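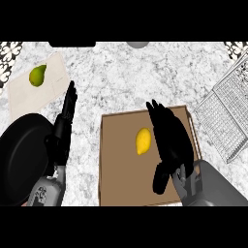
Submitted by Marjan Shirazi, March 29, 2024
Progress report to Bimora, remote demonstration work

You asked for a plain account of where the money has gone since October, so I'll start with the part I like least. We have 591 demonstrations recorded in the simulated kitchen against a target of 3000. Esmaeil Jafarzadeh thinks the pace will pick up. I've heard that before and haven't put it in the schedule.

The kitchen work uses two arms with black fingered hands, driven by remote control over a marbled counter. The lemon in the cardboard-coloured box and the pear on the beige mat are among the things our operators practise on. The frying pan and the wire rack share the same counter, and the arms have to work around them.

Of the recorded runs, 67 were thrown out on review. Puspita Nugroho did the reviewing and was stricter than the operators wanted. I backed her. A clumsy demonstration teaches clumsiness, and I would sooner report a small number than a padded one.

My larger doubt is about the hands. Fingers cost our operators a lot of attention, and I have yet to see evidence that they earn it on fruit. Rostam Sharifi disagrees and will send his own note. Nothing we've done so far says how any of this will carry over to a real counter, and I'd ask that the Dodon summary not suggest otherwise.

Requests for next quarter: three more trained operators, and a decision on the Virnach licence. Aileen Cabanatuan has the costs.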